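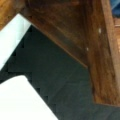 # Skallivham Wood Finish Notes

Projects > Household Wood > Skallivham > README

A record of the finished wooden furniture and fittings in seven rented houses on the Skallivham estate. It covers boards, edges and joins that people touch, bump or clean around, and what was on them when we looked. Glossy reddish-brown wood with the grain showing is one of the finishes covered, along with paler oiled wood, painted wood and bare boards.

The notes were put together by Eun-ji Yeo and Ok-hee Choo, who needed one place to check before sending anyone out with a can of polish.

## What is in here

- `pieces.csv` - one row per piece of furniture or built-in fitting, 283 rows
- `finishes.md` - short descriptions of each finish name we use
- `care/` - cleaning and repair instructions, one file per finish
- `old/` - the first version of the list, kept for reference only

## Columns in pieces.csv

| Column | Meaning |
| --- | --- |
| `piece_id` | House letter plus a running number |
| `room` | Room name as used on the house plan |
| `type` | Table, shelf, bench, cabinet, frame, other |
| `color` | Everyday color word, such as reddish brown |
| `sheen` | Matte, satin or glossy |
| `grain` | Visible, faint or hidden |
| `under` | What the piece stands on, if known |
| `remarks` | Free text |

The `color` column is what a person sees in daylight. It says nothing about the kind of wood. We left species out after Soon-im Geum and Byung-chul Kong went through the same room separately and came back with different answers for half the cabinets. Reddish brown in particular can be stain, varnish or the wood itself.

`sheen` should be judged on a flat face. Edges catch a thin line of light and look shinier than the board they belong to.

`under` was added in March. A dark mat or carpet makes the lower boards look darker than they are, so please fill it in for anything low to the floor. Write the color and whether the surface is matte. If you don't know the material, leave it at that.

## Adding a piece

1. Wipe off loose dust with a dry cloth.
2. Look along the board with the window to one side.
3. Compare the color with the card in the Kanska folder.
4. Follow the grain with your eye and note where it changes direction at a join.
5. Fill in the row and put your initials at the start of `remarks`.

Don't test a finish with solvent unless Na-rae Kong has agreed to it. Two shelves in house C have dull spots from earlier tests, and they are listed with the remark `spot`.

## Care, short version

Glossy finishes get a barely damp cloth, wiped with the grain, then a dry one. Oiled wood gets Zekum oil twice a year - thin coat, wait, wipe off the extra. Painted wood can take mild soap. Lift furniture to move it. Dragging marks the feet and sometimes pulls a side board away from the rail.

For scratches in a reddish-brown finish, try the wax stick on a hidden edge first. The stick marked Seo is slightly too orange for most pieces but works on the hall benches. See `care/glossy.md`.

## Known problems

- Some 50 rows have no `under` value, mostly in houses A and D.
- Satin and glossy were mixed up in the earliest entries. Rows checked since then have `ok` in `remarks`.
- Shelves fixed to a wall are listed one by one in some rooms and as a single unit in others.
- Drawer interiors were not looked at.

## Changes and corrections

Send corrections to Ok-hee Choo with the `piece_id` and the column. Please don't renumber anything - the repair sheets use the same numbers. If a piece has been moved to another house, keep its old ID and change only the room.

Last updated: 28 Jul 2022

Related

- Skallivham door and window list
- Kanska color card, printing notes
- Zekum oil: drying times by room
- Floor mats and rugs, house by house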